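Our guest room at Postside, January

Welcome to the small gallery of our guest room. My wife Hui-mei Chow and I finished it in January, after 7 weeks of evenings. Many friends asked how it looks now, so I put the pictures and a few words on one page. Please excuse my English, I try to write it carefully.

The room

It is the smallest room of the flat and it looks to the back, so it is quiet at night. Before, we kept the bicycles and the winter coats in it. The walls are white now. We painted them twice, and the second time was much better than the first.

The bed

We looked for a bed during the whole autumn. In the shop at Jonport they had one we liked, but it was too long for the wall. Finally Kwok-wai Lai told us about a family who was moving away, and we bought theirs for 200 pounds. To carry it up the stairs took us one full evening.

The headboard and the sheet

The headboard is dark grey, with padded panels, and it is comfortable when you read in bed. For the sheet we chose a cream white. Hui-mei wanted a pattern, but with a headboard so dark I prefer the plain one.
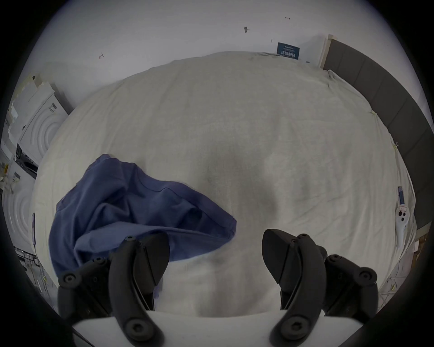

We bought two sheets of the same kind, so one can be in the wash when the other is on the bed. I do not iron them. My mother would not agree with this.

Still to do

The lamp is ordered from Grokora and should come soon. We also need a small shelf for the books of the guests. Su-chen Tu and Tsung-han Tu will be the first to sleep in the room, and I will add their comments to this page if they allow it.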